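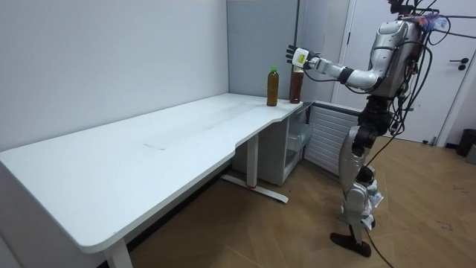
Review: Flullura Wafer Rolls, the dark cocoa and sour cherry tin

I've been eating my way through the Flullura range since last November, when a friend brought me a bag of the plain vanilla ones and I finished it before she'd got her coat off. They were good. Nice snap, decent filling, a bit sweet for me. So when I heard there was a dark cocoa and sour cherry version coming, in a proper tin, I was first in line (well, I was second, there was a man ahead of me buying six).

Short version for those in a hurry: buy them. Long version follows, because I have opinions about wafer.

The wafer itself

A rolled wafer has one job, and most of the supermarket ones fail at it. They're either so thin that they shatter down your sweater or so thick that you're chewing cardboard with a bit of fat in the middle. Flullura's are rolled tight, I'd guess five or six turns, and baked a shade darker than the vanilla. You get that toasty, almost caramel edge before the filling shows up. I love it. If they sold the wafers empty I'd buy those too and put them in ice cream.

They also stay crisp. I left three out on a saucer overnight as a test and they were a little softer at the tips by breakfast, but still had a clean break in the middle. The vanilla rolls in the bag would have been bendy by then.

The filling

Two fillings, side by side in the same roll, and I have no idea how they do it. One half is a dark cocoa cream, the other is sour cherry, and the cherry is SOUR. Not candy sour, more like the jam my aunt makes when she's run out of sugar and decides to go ahead anyway. The cocoa cream is smooth and not greasy, with a slight saltiness at the end that keeps you reaching for another.

The ends are filled properly as well! So many brands stop short and you get that sad hollow inch. I opened up a dozen over the kitchen sink with a paring knife and only one had a gap worth mentioning.

My one complaint about flavor is that the cherry can take over if you get a heavy roll. A couple of mine were close to all cherry. I didn't mind, my husband did. He ate them, but with a face.

The tin

Tall, round, hinged lid, dark red with the old Vavby mill printed on the front in gold. Vavby is where the bakery started, and the little leaflet inside says the rolling irons in the first workshop came over from the Văduva family's kitchen. I do like a leaflet. It's folded up small under the lid and printed in type so tiny that I had to take it to the window.

The lid closes with a good firm click and you can open it with one hand, which matters when the other hand has tea in it. Inside there's an inner foil pouch that tears badly, straight down the side instead of across the top. Use scissors. Once the foil is open the tin does the work anyway, and mine was still fresh after nine days.

The one thing I'd change is the height. It won't stand up on a normal pantry shelf, so mine lives on the counter, and you can imagine what that does for self-control. And don't put it in the fridge, whatever your mother told you about chocolate. I tried it with four rolls. The cream went hard and waxy and the cherry lost nearly all its smell, and it took a good hour at room temperature before they tasted like themselves again. 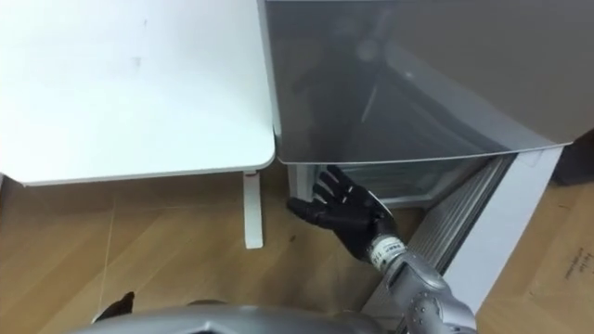 What to have with them

Strong black tea, no milk. I tried them with coffee first and the cocoa sort of disappeared into it, though a weaker filter coffee was fine. Hot milk for the kids worked beautifully, and they used the rolls as straws until the bottoms gave out, which took longer than I expected.

Renata Pawłowska, who runs the Saturday-market cookie blog I steal half my ideas from, crushes them over baked pears with a spoonful of sour cream. I made it twice in one week. Crush them by hand and keep the pieces big, and put them on right before you serve or the juice gets to them.

I also tried them broken into a no-bake chocolate slice. Skip that one. Too much going on, and the cherry turned up in odd little bursts where you didn't want it.

How they compare

The obvious rival is Urnach's cherry wafer, which has been around forever and costs quite a bit less. I bought a box so I could go back and forth between the two. Urnach's is a flat wafer, layered, with a pink cream that's pleasant and mostly tastes of sugar. It's what I'd put in a lunchbox. It travels better, it doesn't crumble, and children who don't like sour things will be happier with it. But for sitting down in the evening with a plate and a book, Flullura wins by a mile.

Against Flullura's own vanilla, I'd say the dark cocoa is a different class of cookie altogether. Better bake, better filling, better packaging. The hazelnut falls somewhere in between, and I'd rank it higher if they'd go easier on the sweetness.

Size, price, where to get them

The tin holds 200 grams. By the label it's 103 calories for two rolls, and I will leave the multiplication to you. Contains wheat, milk, and soy, and may contain hazelnut, so take care if that's a worry in your house.

I paid more than I usually do for cookies and I'd pay it again. The refill pouch is cheaper by weight and has the same rolls in it, so once you've got the tin, get the pouches. My local deli keeps them next to the register. Zamfira Stanciu at the counter told me the refills sell out faster than the tins, and that she'll put one aside if you call ahead.

Check the ends of the pouch before you buy. Mine had taken a knock and the bottom layer was mostly crumbs (on yogurt the next morning, very nice).

Score: nine out of ten. I took the point off for the foil.

Next up is their lemon and poppy seed roll, if I can find it. The deli hasn't had any yet, so if you've seen it in a store near you, leave a comment and tell me where!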